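Desk Notes from Wollavholm, 8 April 2018

Hello again, and thank you for all the mail about last month's piece on paper clutter. I read every one of them with my feet up and a plate of toast, and then I did what several of you told me to do, which was quit writing about clutter and fix the coffee situation instead.

So this one's about coffee at work. More exactly, it's about the first cup of the morning, the one you make before anyone has asked you for anything. I've been working out of the shared office here in Wollavholm since 2000, and for most of those years I drank whatever was sitting in the big pot by the door. It was free, it was brown, and it had usually been there a while. Last June I finally gave up on it and started making my own, and I've been a bit of a bore on the subject ever since!

What I do now is pretty simple. I grind the beans at home the night before (I know, I know, but the grinder is loud and my desk neighbors are kind people) and bring them in a little screw-top jar. I boil the kettle, let it sit while I hang up my coat and find my glasses, and pour slowly over a paper filter. That's all. The whole business takes less time than the line at the Clalleck café downstairs, and I get to stand at the window while it drips. 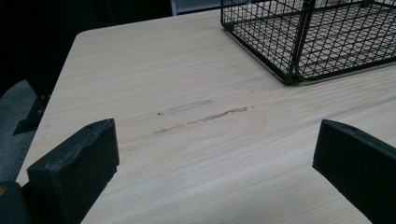
Do you really need to weigh the beans?
Only until you know what your usual scoop looks like. I used 20 grams on the kitchen scale every day for a month, and by the end I could do it by eye and be happy with the cup. If it starts tasting thin, get the scale back out for a morning or two.

The beans themselves have been the fun part. I started with the Van Hecke house blend, mostly on account of the shop being on my bus route, and it's a good steady coffee that doesn't mind if you get things a little wrong. Then I got brave and tried their lighter roast, which smelled wonderful in the bag and came out of my filter tasting like lemon and hot water. I nearly went back to the pot by the door. A coarser grind was my mistake there — light beans seem to want a finer one, and hotter water too, so these days I pour straight off the boil and skip the part with the coat and the glasses.

Milk, while we're here. I've gone back and forth. I take a splash in the dark stuff and none in the light, and oat milk goes in anything as long as you shake the carton first. I'm told that's wrong. I like it.

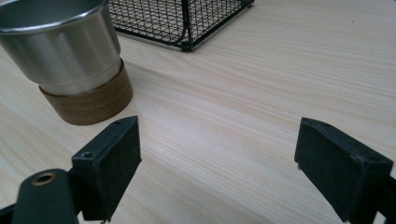 A few things you asked

Several of you wanted to know what to do with the leftover grounds. I take mine home in the same jar and dig them into the bed under the kitchen window. I can't swear they do much for the roses, but I'm hauling less trash and the bed smells terrific for an afternoon.

Somebody else asked about cleaning a travel mug that has started to smell of old coffee. A spoonful of baking soda, hot water up to the brim, and leave it alone overnight with the lid off. Do the lid separately and pull out the rubber ring if it has one. I went two years without knowing mine had a ring, and I'd rather not describe what was under it.

And to the reader who asked if instant is ever all right: of course it is. I keep a jar of Stuser in my bottom drawer for the days when I forget the beans, and made a touch strong, with a biscuit alongside, it does the job just fine. I drank it all through a week of deadlines in the winter and the newsletter still went out.

I'll write about tea next time, if I can be trusted with it. I grew up on bags left in the mug until the spoon stood up, so please send me your advice, your favorite leaves and your opinions on lemon. There are 700 of you on this list now and I'm betting you don't agree with each other.
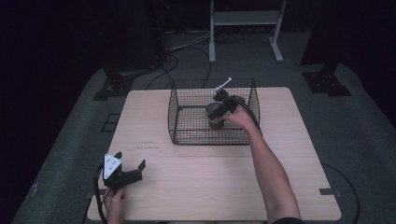
Cup and basket, on the table.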